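Burnance Steaming Times, data card

Version of October 27, 2018. Maintained by Paloma Nakamura.

The table has 523 rows. Each row is one vegetable or grain, with the cut, the weight in grams and the minutes until it is soft. Muammer Eren typed 192 rows from the Carrasco kitchen notebooks, and the others came by mail from readers in Lomcombe.

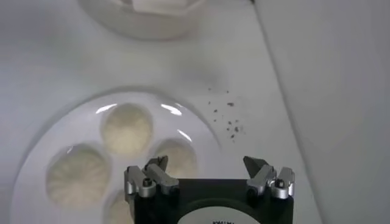
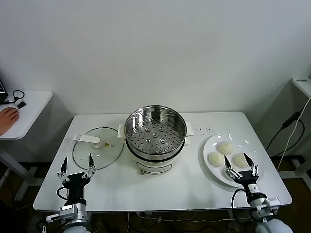
White tabletop (both); steamer basket on its base, glass lid at left (second).

Known problems: 88 rows have no weight. Potatoes from Gultow were recorded with the skin, please do not mix them with the peeled ones. Times are whole minutes.

Corrections are welcome until November.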